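Sewing patterns: print at home or pay for the big sheet?

Pattern Room > Printing and Paper

hemline56
Posted December 15, 2018
I've been taping home-printed patterns together since August and I'm tired of it. The coat I want to make next is the Fletireo, which is 56 pages on letter paper. The copy shop near me will print it on big sheets, but they charge by the foot and want four days. Do most of you still print at home for large projects, or do you pay for the big format?

buttonjar
Copy shop, every time. I did the Fletireo in the spring and would not tape that many pages for anyone. Check the test square before you leave the counter. Mine came back a little small the first time because their machine was set to "fit to page," and they redid it without charging me.

old_treadle
I disagree. Tape it. Trim only the right side and the bottom of each page, do one row at a time, then join the rows. The Fletireo took me one evening with the radio on. The shop prints on thin plan paper that tears as soon as you pin it, so you end up tracing it anyway.

hemline56
I trace everything regardless, so thin paper isn't a big worry. What do you trace onto?

buttonjar
Medical exam paper. It comes on a roll, it's cheap, and you can see through it. Two strips taped side by side will cover a coat back.

Dagmar Dvořáček
I run the pattern table at Nemau Fabrics, so I see both kinds come in. The shop sheets are fine if you ask for heavier stock. The bigger problem is storage. People fold them in eighths, stuff them in an envelope, and then the creases throw the curves off. Roll them or hang them.
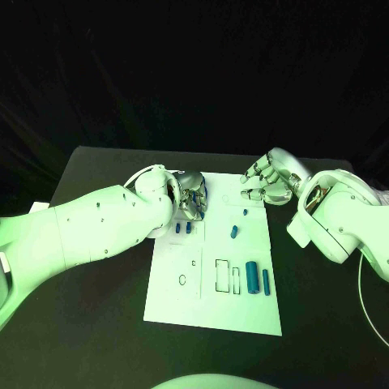

Tracing goes wrong more often than printing does, in my experience. Most people use a pencil that's too soft and it smears along the armhole. I use a hard pencil and a clear ruler, and I go over the notches in red so they don't get lost. Work on a dark table if you have one. A big white sheet with black outlines, like the one there, shows up well against a dark top and you notice right away if it has slid crooked. On my pale kitchen counter I lose track of where the paper stops. Use weights at the corners, and mark the grainline before anything else.

old_treadle
Dark table is no good for me. I trace with thin paper on top, and a dark surface showing through makes the lines harder to read. I put a white bedsheet down first.

Dagmar Dvořáček
With thin paper on both layers, yes, I'd agree with you. If the bottom sheet is heavy stock it blocks the table and you won't have that trouble.

quiltless_in_ohio
Has anyone tried the projector method? My sister-in-law projects the pieces straight onto the fabric. No paper at all.

old_treadle
I tried it. You need a high ceiling and nobody can bump the table. I spent longer lining it up than I would have spent taping. Sold the projector.

buttonjar
I'd try it for knits. Not for a wool coat with a lining. You'd be redoing the setup for every layer.

hemline56
Ceiling here is low, so that's out. One more question. Zwane patterns come with layers you can turn off so only your size prints. Does the Fletireo have that?

buttonjar
No. All the sizes print together, and the lines for the middle sizes are very close at the hip. Go over yours with a highlighter before you trace. Seam allowance is included on the coat but not on the lining, which is easy to miss — I cut my lining pockets too small and had to recut.

hemline56
Good to know about the lining. I'm going to have the shop print the coat on heavier stock and tape the lining pieces at home. I'll post again once the muslin is cut.

old_treadle
Half and half will work. Measure the test square on both, because the two printers won't match unless you check.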